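Vinik Laundry Room Guide
Section 3: Preparing the place and the first wash

Please read this section completely before you connect the machine. It is written for top-loading washing machines in small shared buildings, where several households use the same room. If your machine is older than this guide, the names of the programs can be different, but the order of the steps stays the same.

3.1 Before you start

You will need a spirit level, an adjustable wrench, a bucket and a dry cloth. The inlet hose and the drain hose must be new. Do not use again the hoses from the old machine, even when they look good.

CAUTION: The machine is heavy. Two persons must move it. Do not lift it by the lid or by the control panel.

3.2 Leveling

1. Put the machine in its final position. Leave a space of 3 inches between the back side and the wall, so the hoses are not pressed.
2. Place the spirit level on the closed lid, first from left to right and then from front to back.
3. Turn the front feet with the wrench until the bubble is in the middle.
4. Push down on each corner. If the machine rocks, adjust the feet again.
5. Tighten the lock nuts against the base.

Note: A floor with tiles can have small differences in height. Do not put cardboard or folded paper under the feet. It becomes soft with time and the machine will start to walk during the spin.

3.3 Water and drain

1. Close both wall valves.
2. Connect the hot hose to the inlet with the red mark and the cold hose to the inlet with the blue mark. Tighten by hand, then give a quarter turn with the wrench.
3. Hang the drain hose in the standpipe and fix it with the strap. The hose must not go deeper than 8 inches into the pipe.
4. Open the valves slowly and look at every connection for a few minutes. Wipe with the dry cloth and check again – a very small leak is easier to feel than to see.

CAUTION: Close the valves when the building will be empty for more than one week.

A top-loading machine is filled from above, so keep the space over the lid free. Shelves and drying lines must be high enough that the lid opens completely. On a stainless-steel surface use only a soft cloth with warm water and a little dish soap, and wipe in the direction of the grain.

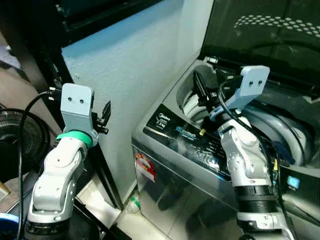
3.4 The first wash

1. Run one complete program with hot water, without clothes and without detergent.
2. When the program is finished, open the lid and check that no water stays in the drum.
3. Look behind the machine for water on the floor.
4. For the second wash, put in a few towels and half of the usual detergent.

Note: If the machine stops and shows a code, write the code down before you switch off the power. Codes are explained in Section 13. Code 993 means that the lid is not closed correctly. Open it, remove any cloth from the edge and close it again.

3.5 Who to inform

After the first wash, fill in the card from the Javasier folder and give it to Ruth Parsons, who keeps the list of machines for all the houses. She will also give you the second key for the room.

Section last changed: Sunday, January 27, 2019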